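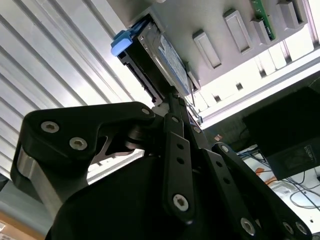 工单 209,拆硬盘托架,状态:还没关

先说结论吧,旧台式机拆件这活儿,夹爪现在能干一半,另一半还得靠手(而且是比较费劲的那一半)!Stotau 那边总问我什么时候能整条线交给机器,我每次都只能说,再等等。

周日下午的问题是这样的:硬盘托架的卡扣要先捏住再往外抽,夹爪捏是捏得住,一抽就歪,歪了就卡在笼子里。我把夹持力从 183 调到 209,没用,还把一个托架捏出了白印,心疼。又调回去了。
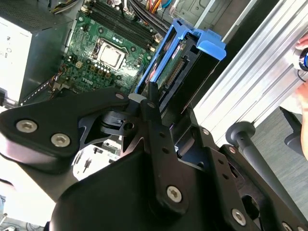 后来我改了进入角度,让它斜着下去,顺着托架的方向抽,这回好多了,连着几次都出来了。线缆还是老大难,电源线软塌塌的,每台走法都不一样,它一碰到就停,日志里报 867,接触力超限。清掉报警重来,又报。我自己伸手拨一下线,两秒钟的事……

所以你问我机器能不能干家务、干车间杂活?拧螺丝、搬盒子,我信。收拾一团线,我家里那堆充电线反正不敢交给它。

待办:托架抽取换成两段动作,先松后拉;线缆先由人拨开,写进 Podar 的流程里。

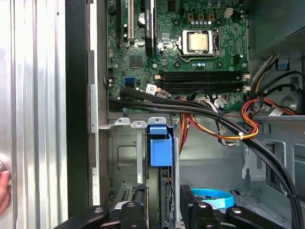
Houshang Nazari 回复:867 别急着清,先看是哪个轴报的。我们在 Brurkura 碰到过一样的情况,把下降速度减到 38 就少报很多,慢是慢了点。线缆我同意你,先让人来。

收到,明早先试 38,试完再更新。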